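Who Holds the Needle? Writing bench rules for robotic suturing practice

Group project report, Module 5
Saqib Kakakhel and Tahira Sial
Submitted Mar 7, 2023

1. Why rules

Our first plan was to measure how neatly a two-armed surgical robot could be made to close a cut in a practice pad. Our supervisor, Dr Bajwa, asked which rules we would be working to. We said "the usual ones". She asked to see them. The project changed title that afternoon.

What the lab had was a laminated sheet headed DILTER BENCH: GOOD CONDUCT, with 14 rules on it, of which the longest concerned mugs. It was silent on thread. We were told it had been drawn up one July by a student who has since gone into accountancy.

2. What we looked at

We read the sheet, the handbook for the Danovico training course and the log of 23 practice sessions, then sat in on more. We wanted to know which rules people followed, which they broke, and which they had never heard of. The third group was the largest.

Most of the trouble comes when both tools are working close together over the cut, with slack thread lying about on the pad. An operator watching the jaws is not watching the loop, and a loop left under a wrist joint will find something to catch on.

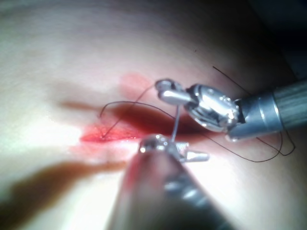 3. The rules we propose

Rule A. One tool is always the holder. The operator says aloud which one before the needle or thread changes over. People feel silly doing this for the first session and then stop noticing.

Rule B. Clear the slack before pulling. If you can't say where the free end is, you may not tighten.

Rule C. Closed jaws when moving across the pad. Open jaws only at the point of use.

Rule D. Stop means both arms. The old sheet said "stop the robot", which three generations of students have taken to mean the arm they happened to be cross with.

Rule B caused the most argument. Saqib wanted a fixed limit on loose thread, and drew a table. Tahira pointed out that a knot needs a loop, and that a limit tight enough to be safe would also rule out tying anything.
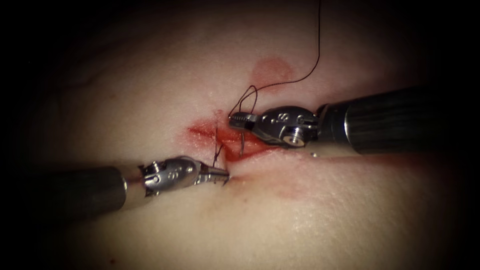
So the final wording leaves the length to the operator and puts the duty on knowing where the thread runs. It is harder to check than a number, and the table has been moved to the appendix, where Saqib visits it.

4. Trying them out

We asked 5 operators to use the new rules on Pestent, the lab's practice task. All of them kept to Rule C without being reminded. Rule A lapsed whenever the work got difficult, the very moment it was written for. Two operators said the rules slowed them down, and one asked whether the mug rule still applied. It does.

5. Limits

The group was small and knew we were watching. We wrote the rules and also judged whether they had been kept, an arrangement we would mark down in anybody else's report. None of this has been tested away from practice pads, and we make no claims for it there.

The new sheet is on the wall beside the old one until Dr Bajwa signs it off. Please don't write on it.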